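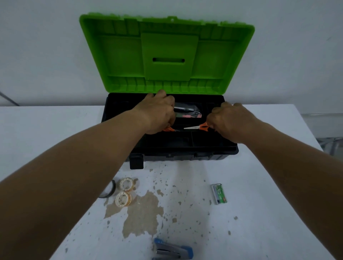
One allotment holder asked why the water charge had gone up again when the tank on the Fillach side had been out of use for most of the spring. It was replied that the charge covers the whole site, and that the supplier bills by the meter whichever tank the water is drawn from. The same member asked for it to be minuted that they did not think this was fair.

Parness Lane Allotments
Minutes of the summer meeting, July 2019

1. Apologies
Three received. The minutes of the spring meeting were agreed with one correction: the plot being split is 14B, not 14A.

2. Water
The question above was taken first, before the start of formal business, and is recorded in that order. The half-year bill came to 1,156 pounds. The leak by the lower gate has been mended by Cheng Plumbing, who found a split joint under the path. Hosepipes are still allowed before nine in the morning and after six in the evening. Two members wanted a full ban. Put to a vote and not carried.

3. Accounts
Balance at the end of June was 2,275 pounds. Rents are all in apart from two plots - letters have gone out. The seed order made a small loss owing to the potatoes, which came late and had to be sold off cheaply.

4. Fence
Two quotes for the stretch along Flundau Road. The cheaper does not include taking away the old posts. Agreed to go back and ask for a price with removal, and to spend up to 300 pounds from reserves on patching the worst gap before the autumn if there is any delay.

5. Shed
The mower has been serviced. The strimmer has not. Members are asked to put the key back on its hook and to write their plot number in the book when they borrow anything.

6. Open afternoon
Plant stall, teas and the children's craft table as last year. Last year's takings were 245 pounds. Cakes to be brought by noon. The marrow class is dropped for lack of entries, and a class for soft fruit goes in instead.

7. Any other business
Bonfires: the rule is none before October. Smoke was reported twice in June.
The bottom compost bay is full and should not be added to.

Next meeting to be fixed once the hall has confirmed its dates.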